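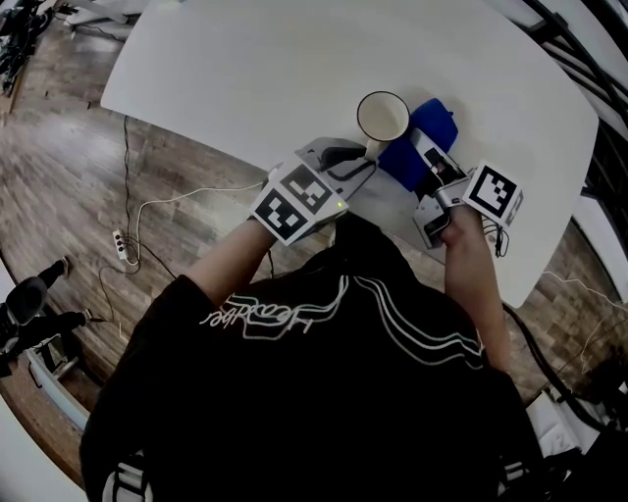 Fig. 4. White mug upright in the middle of the table, folded blue fabric just to the right of it.

4. Wiping and drying mugs at the table

I rewrote this section in February 2018 after our Mitemdale group kept asking me for a version with more detail, so if you have an older printout of the Turkthorpe Mug and Towel Guide, toss pages 7 through 9 and use this one. Section 3 (washing) hasn't changed. I'm assuming you've done that part and you have a clean, rinsed mug in front of you.

What you'll need

A mug. Mine are plain white ones that hold 300 ml, and the steps below are written for that size. Bigger soup mugs are fine too, you'll just go around more times.
A blue terry towel, dry. I keep two going so there's always one on the line.
A table at a height where your forearms can rest on it. A white top is great for this (every drip and coffee ring shows up!).
A bottle of Botha table spray, or whatever you normally use.

Setting out

1. Spray the table lightly and wipe it down with an old rag. Let it dry completely before anything else goes on it.

2. Stand the mug upright near the middle of the table with the handle turned toward you. I go a little to the left with the handle, and lefties will probably want to flip that.

3. Fold the towel and lay it flat, close beside the mug. Fold it loosely, in half and then in half again. I used to roll mine and it kept wandering off the edge.

Note: Push your sleeves up past the wrist now. I forget this all the time and then I've got one hand in a mug and a cuff sliding down into it.

Drying the inside

4. Hold the mug steady with one hand and press the other hand down on the towel for a moment before you pick it up. You'll feel right away if it's damp. If it is, swap it for the other one and hang the damp one up.

5. Shake the towel open, pinch it near the center and let the rest fall. Then gather it upward with a bit of a twist, until you've got a tall bunch with a small tip at the top. It should look messy! A neat, flat pad won't get down to where the side of the mug meets the bottom, and that's exactly where the water sits. The loops in the terry do most of the work, so don't twist it so tight that you squash them.

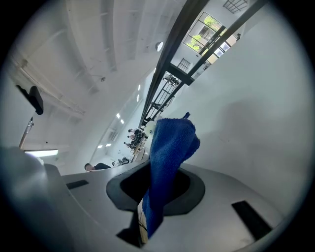
6. Lower the tip into the mug and turn it slowly, keeping some light pressure against the wall. Go all the way down, turn a few times at the bottom, and come back up the same way. I give it 60 seconds for a mug that's come straight off the rack, less if it's been draining a while.

Caution: Don't jam the whole towel in. I cracked a mug in December doing that with a cold one from the porch shelf, and it was one of the good Zosarance mugs too, the kind they don't sell in singles. If the bunch won't turn freely, take it out and gather less of it.

7. Let the bunch drop open, find a dry part of the towel and run it once around the rim, inside and out. Check the rim with a fingertip.

8. Do the handle last. Feed a corner of the towel through and pull it back and forth, then wipe underneath where the handle joins the mug at the bottom.

Finishing up

9. Put the mug back on the table, right side up, and leave it there while you do the next one. Upside down on a flat surface traps whatever moisture is left and you get that stale cupboard smell.

10. Refold the towel if it's still mostly dry. If it isn't, hang it by the long edge.

Note on lint: New terry sheds. Wash a new towel by itself before its first use, and skip the fabric softener, which leaves a coating and makes the towel push water around instead of picking it up. If you still find blue fuzz in the mug, rinse it out and start again from step 4 with an older towel.

For glasses and anything with a stem, go to section 5.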